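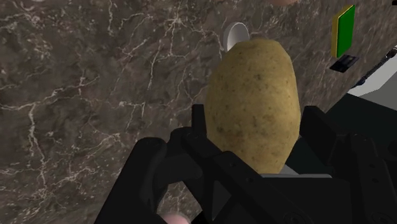
Home Explore Lists Saved Log in

Finished the potato year on plot 46 at Grilurdale, so a thread for anyone thinking of starting one in spring. I'm not an expert. I've been wrong in the same soil for nine years and I keep notes.

Chitting. You stand the seed potatoes in egg boxes on a windowsill and wait for stubby little shoots. Half the growers at Grilurdale swear by it and the other half say it's superstition. I do it for the company.

Variety matters more than any of the feeding, netting or muttering. Mine is Wusurico, a maincrop bought by post from Zacharopoulos, whose catalogue calls it "forgiving". I have read this aloud to it several times.

It's a decent all-rounder. Roasts well, mashes well, falls to bits if you boil it while answering the phone. The catalogue says it resists blight. It puts up a brief verbal protest and then gets blight.

Planting. Trench, a spade deep, compost along the bottom, shoots facing up. My neighbour plants his facing whichever way they land and his come up a week before mine. We don't discuss it.

Then May, which in Unen means one warm afternoon and a frost at 4am. Fleece goes on at dusk and off at breakfast. If you forget, the leaves turn black and you get a fortnight of people leaning on your gate to say "caught by the frost, then?"

Earthing up: pull soil round the stems until the row looks like a very small railway embankment. Repeat when it rains and the embankment leaves. Any potato that sees daylight goes green and you can't eat it.
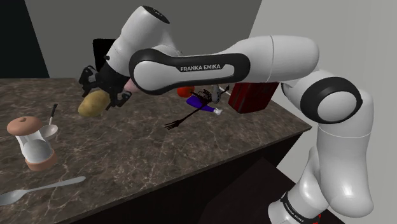
A lot of reach, and a countertop underneath.

Watering. The water butt belongs to four plots and so does the blame. I'd say a good soak once a week when they flower beats a sprinkle every evening, but the sprinkle gets you out of the washing-up, so weigh that yourself.

Slugs. Beer traps work, if your aim is to provide slugs with beer. Nematodes do a better job but come in a packet you have to keep in the fridge, next to the butter, with a label you'll be asked about.

Lifting. Use a fork, start further out than you think, and you will still spear the best one. It's always the best one. I've stopped taking it personally and started having chips that night.

Leave them on top of the soil for a couple of hours to dry, then paper sacks in the dark. Don't wash them first. I washed mine in my second year and by Christmas the shed smelled like a pond with a grudge.

Somebody asked what it saves. I worked it out once, including seed, compost, fleece, the new fork and the replacement for the new fork. Then I put the piece of paper in the compost, where it did some good.

Also asked: can you do it in a bag on a patio? Yes. Use a big one, poke drainage holes, start with it a third full and top up as they grow. You'll get two dinners out of it and a stain on the slabs.

Right, seed order goes in to Zacharopoulos tonight. Same again, plus a kilo of something pink that I haven't got room for. Questions below. If it's about blight, I've got nothing for you but sympathy and a bonfire.

Contact | Copyright | Back to top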